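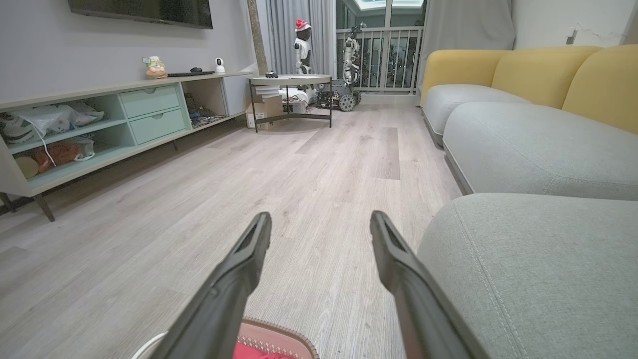

2026-06-06

Querido diario, hoy por fin he vuelto a abrir la libreta de masa madre de la abuela, la de las tapas verdes, y me he pasado media mañana descifrando su letra (que era preciosa, pero qué apretada, madre mía). Había apuntado el pan de centeno que aprendió en Storkuvholm, el verano que trabajó allí, con 85 gramos de melaza y 15 de sal, y al margen un «ojo, en agosto menos agua» que me ha hecho sonreír como si me lo dijera ella desde la puerta.

Me puse a amasar antes de comer. La masa salió pegajosa, la doblé cuatro veces, la dejé bajo el paño y me fui a leer al balcón, donde me quedé dormida con el libro encima, así que el reposo fue bastante más generoso de lo que manda la receta. Luego, 50 minutos de horno y toda la escalera oliendo a centeno. ¡Qué gusto!

La miga ha quedado algo densa, todo hay que decirlo, y la corteza un poco oscura por un lado, pero con mantequilla y un café me supo a los desayunos de cuando era pequeña y no tenía prisa por nada. He guardado media hogaza en el congelador. Mañana tengo que comprar más harina en Parisi, de la gruesa, y preguntar si les queda comino.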